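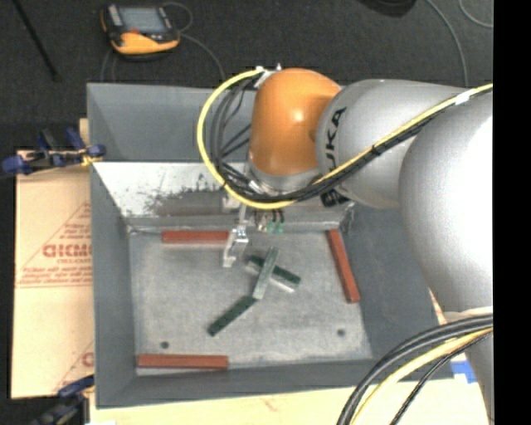
Changes to the household recycling centre at Reinholz Road

The recycling centre on Reinholz Road has new opening hours from Thu 9 August. It will open at 8am and close at 6pm on weekdays, and close an hour earlier at weekends. The early closing in winter stays as it was and starts again in November.

The biggest change is to the way small electrical items are taken in. Until now everything with a plug went into one container by the gate. Kettles, toasters, hairdryers and the like will now go on the left of the ramp, and anything with a screen goes to the staffed hut on the right. Please take batteries out before you come. Loose batteries can be handed in at the hut, where there is a tub for them. If a battery is sealed inside, leave it alone and tell the person on duty.

Paint is still not accepted unless the tin has dried out completely. Elfriede Reuter, the site manager, says this is the rule people ask about most. Mixing sand or sawdust into the last of the paint and leaving the lid off for a few days will normally do it.

Residents with a van or a large trailer need a permit. There are 3 visits on each permit, and it lasts a year from the day it is issued. Last year the office issued 700 of them, and 122 were never used, so please check the kitchen drawer before you apply for another. Permits issued under the old scheme remain valid until they run out. Cars and small trailers do not need one.

The reuse shop next to the site has also moved its counter to the back of the building, by the furniture. Houshang Zarei has taken over the running of it and is looking for bicycles, garden tools and complete sets of crockery. He cannot take mattresses, car seats or gas heaters. Larger pieces of furniture can be collected from addresses in Treler and the villages to the north, but the wait is currently a fortnight.

Garden waste bags cost the same as before and are sold at the hut and in the shop. The site can now take card payments.

The footpath behind the site is shut while the fence is replaced. Walkers should use the lane past the allotments.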